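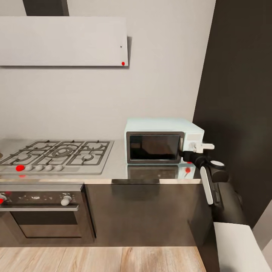 *Gripper on the microwave handle, sim kitchen*

Hi all,

Manolis Spanos wrote:

> I'm at 30 demos for the microwave task on Prernilon and the policy still misses the door half the time. Are you people driving the whole thing by remote, or is anybody still posing the arm by hand? And how do you deal with the sack?

We do all of it by remote now, Manolis! I posed the arm by dragging joints for most of February and my demos looked like a puppet show (stop, think, nudge, stop). Since I moved over to the hand controllers I've kept 119 and thrown out 21, and nearly all of those 21 were me going for the handle too fast. Close the gripper, wait a beat, then pull. If you pull while the fingers are still closing, the arm learns to do that too, and it's awful to train out.

Now the sack, which I have opinions about.
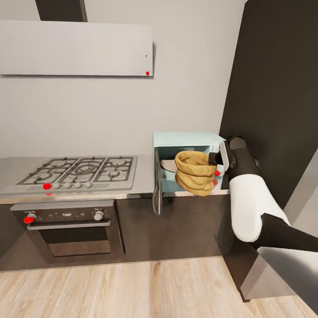 *Sack held by the rim, microwave door open*

I pinch it up at the rim, off to one side. Grabbing it around the belly felt more natural to me, but then the fingers want the same space as the cavity wall and you spend the whole episode wiggling. Also, swing the door way out before you go anywhere near it. I got lazy about that on the Tridwood kitchens and paid for it.

The other thing that helped was driving from the wrist view for the last little bit.

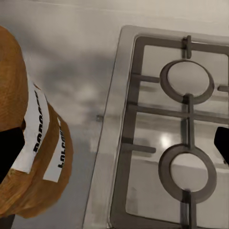 I used to do everything from the room camera and I was always a finger's width off on depth. These days it's room camera for the big moves, wrist camera once I'm close, and I keep both up on the same monitor so I'm not hunting for a hotkey with my hands full.

Do vary your start poses, too. Arsenault's old set has the arm starting in the same spot every single time, and whatever we trained on it fell apart when I moved the base a little.

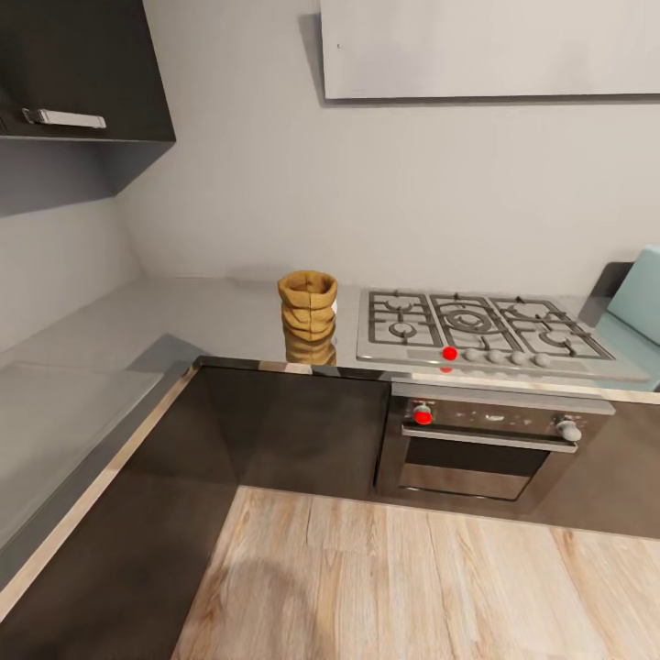

I can put my controller settings in the Huvusmont folder if you want them. The only odd one is rotation gain, which I have turned way down. Try 13 fresh demos with the slow grasp before you throw out your 30, and tell me which side your door hinge is on, I'm curious whether that matters.

Gotta run, more later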